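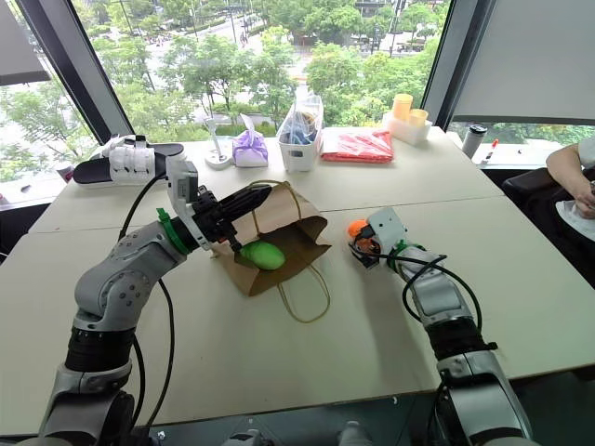
Papiertüte auf dem Tisch, Öffnung nach vorn.

Altpapier sammeln, ohne dass die Küche leidet

Papiertüten vermehren sich. Man bringt vom Einkaufen eine mit, und nach einem Monat wohnen sie zwischen Kühlschrank und Wand. Mit der folgenden Methode werden daraus brauchbare Sammelbehälter für Altpapier, was die Tüten am Ende gleich mit entsorgt.

Material
2 Papiertüten in ähnlicher Größe
Schere
Papierklebeband
eine alte Zeitung

Schritt 1: Aussortieren
Fettflecken und feuchte Böden sind ein Ausschlussgrund. Auch die Tüte, die »bestimmt noch mal hält«, hält nicht.

Schritt 2: Rand umschlagen
Den oberen Rand zwei Fingerbreit nach außen falten und mit dem Daumennagel nachziehen. Dann noch einmal. Henkel, falls vorhanden, vorher abschneiden. Wer sie dranlässt, trägt später daran und bereut es im Treppenhaus.

Schritt 3: Boden verstärken
Die Zeitung auf Bodenmaß falten und einlegen. Am besten eignet sich der Teil, den ohnehin keiner liest – bei uns die Beilage vom Möbelhaus Marciniak.

Schritt 4: Ineinanderstecken
Die zweite Tüte um eine Vierteldrehung versetzt überstülpen, sofern der Boden quadratisch ist. Ist er länglich, bitte nicht diskutieren, sondern gerade aufschieben. Am Rand mit Klebeband fixieren.

Befüllen
Kartons flach drücken, Großes nach außen, Kleinkram in die Mitte. Kassenzettel gehören in den Restmüll, auch die ganz kurzen.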